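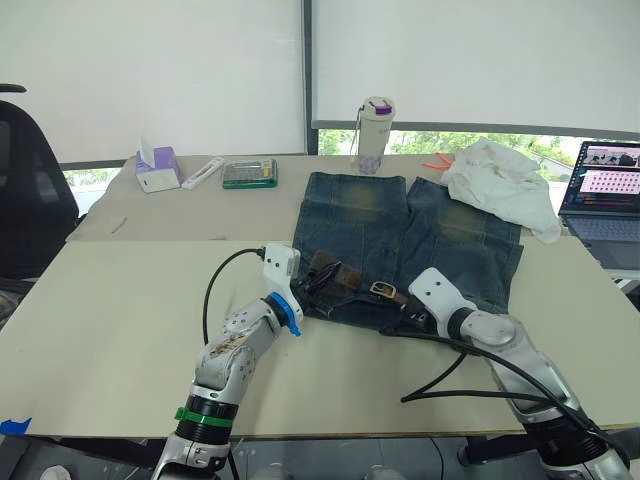 We lost most of Wednesday to a belt.

The job itself is easy to explain. Two arms, one pair of denim shorts, one belt in the loops. The arms have to get hold of the waistband, deal with the belt and leave the shorts flat enough to fold. We have been doing T-shirts and towels on the Dastitz project since the spring and those are fine now, so shorts were next, and I thought the belt would be a nice extra.

What went wrong was the left arm. It closed on the waistband, began to lift, and stopped about a hand's width up with a force fault. No drama, the arm just held where it was and the log filled up. I cleared it, opened the fingers, laid the shorts out again and ran it again. Same place, same fault. On the third go it didn't fault, it dragged the whole lot towards the left side of the table instead, and the right arm, which still had hold of its end, pulled back. That was when I pressed the stop.

I should say that I was standing closer than I ought to have been. Our rule is that if both arms have hold of the same thing, everyone stays behind the line on the floor, and I had leant in to see what the fingers were doing. The arms aren't big but a buckle on the end of a strap that comes free under tension is not something I want near my face. I've written it up in the book as a near miss, which Nivaldo Vasconcelos asked me to do and which I would probably have skipped.

First guess: the cable. The loops on these arms are long and they do lie on the table when the arms are low, so a snag was the obvious thing. I went over both arms with the power off, moved every joint by hand and found nothing pulling tight. That took until lunch.

Second guess: calibration. I re-zeroed the left gripper with the little Bina routine, which takes 45 minutes if you do it properly and which told me it was fine.

In the afternoon I did what I should have done at the start and went through the wrist camera recordings. They are not much to look at. Anything more than a few centimetres from the fingertips smears as soon as the arm moves, but the grip itself is usually sharp enough to work with.
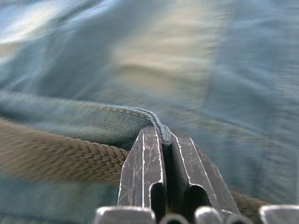
Further left of the fingers, everything is blur. The pinched edge is the bit to look at.

Looking at clips like this one made me think about how little the fingers hold. A folded hem is thin. The metal fingers are scratched and fairly smooth by now, and they depend on squeezing hard. With a T-shirt that doesn't matter much. With denim, and a leather belt running through it, the cloth wants to go one way and the belt wants to stay where it is.

So I went back through the failed lifts slowly. In both faults the left gripper had closed over the belt as well as the waistband. The controller thought it had cloth. It measured the width between the fingers, found it was under the limit and carried on with the cloth settings, where the allowed pull is low. The belt took the load through the loops and the fault tripped. That part worked as it should.

The drag was worse. After the second fault I had raised the pull limit for the left arm from 200 to 500 in the settings file, meaning to see whether it would get past the sticking point, and I forgot to put it back. The numbers are Adjei controller units, not newtons, so don't read too much into them. But it was 2 and a half times what it should have been, and on one arm only. With both arms on the same belt, of course the stronger one won.

I don't have a good excuse. I changed a safety limit to chase a fault and then ran it without telling anyone.
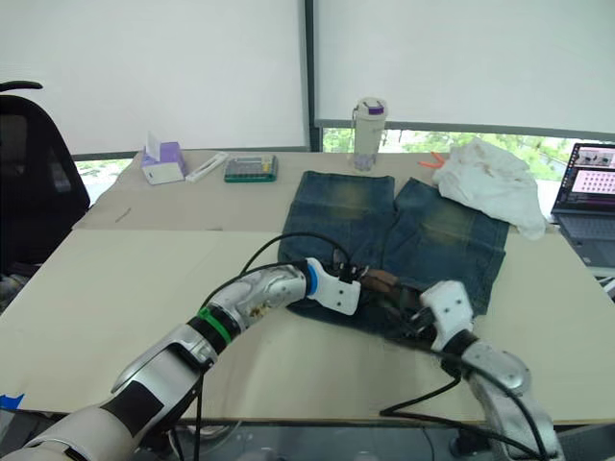

What we changed

The limit is back at 200 on both sides. It now lives in a file that I can't edit from the laptop at the table, so changing it means getting up and asking.

There is also a check before the lift. If both grippers are closed and the program can't tell whether there is belt between the fingers, it opens them and tries again further along. It is slow and a bit stupid. It picked the same wrong spot twice this morning before it moved on.

Nivaldo wants to go further and have one arm let go completely whenever the other reports a rising load. I'm less sure, as a sudden release has its own problems if the belt is tight. We'll try it with the speed right down first.

The fingers need new pads too. I've asked for a set in the Namamel rubber, and until they come we are staying with the belt jobs at low speed and leaving the two-arm lift out. Towels carry on as normal.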